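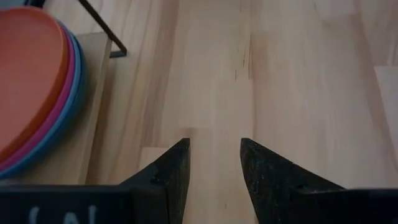

4. Finishing and caring for the top

The Padby top is made of joined strips of solid wood. Strips differ in tone, and small knots, flecks and darker streaks of grain are normal. They are not covered by the warranty. The top is supplied sanded but unfinished and must be oiled before first use.

4.1 Before you start

You will need:
- Rerkia hard wax oil, 378 ml can
- Sandpaper, 240 grit
- Sanding block
- Lint-free cotton cloths
- Disposable gloves

One can covers a single top, both faces and all edges, with two coats. Keep the room above 60 °F while you work and while the oil cures.

CAUTION: Cloths soaked in oil can catch fire on their own. Lay them flat outdoors to dry, or put them in a metal container filled with water and close the lid.

4.2 Applying the oil

1. Unscrew the top from the frame and lay it face down on two padded trestles.
2. Sand lightly in the direction of the grain. Do not sand across the seams between strips.
3. Vacuum the dust, then wipe the surface with a dry cloth.
4. Stir the oil. Do not shake the can.
5. Pour a small amount onto a cloth and spread it thinly along the grain. Cover the edges and the screw holes.
6. Wait 15 minutes, then wipe off all the oil that has not soaked in.
7. Leave for 12 hours. Turn the top over and repeat steps 2 to 6 on the upper face.
8. Apply the second coat to both faces in the same way.
9. Refit the top. Tighten the screws by hand only.

Note: Oil deepens the color. Pale strips change least, and streaked areas may become noticeably darker. Test on the underside first if this matters to you.

Do not place objects on the top for 2 days after the last coat. Avoid water for a week.

4.3 Daily care

Wipe with a damp cloth and dry at once. Use a mat under hot dishes and potted plants. Do not use bleach, scouring pads or steam cleaners.

4.4 Removing marks

1. Sand the mark with 240 grit, along the grain, going a hand's width past it on each side.
2. Wipe clean.
3. Apply a thin coat of oil to the sanded area and wipe off the excess after 15 minutes.
4. If the patch still looks dull the next day, oil the full length of the strip.

A narrow gap may open at a seam in dry winter weather. Do not fill it. If it has not closed by June, contact Kevham customer service.

Related guides
Padby frame: assembly
Padby bench: assembly and care
Escobar shelf: wall mounting
Rerkia oil: storage and disposal
Ordering spare screws and feet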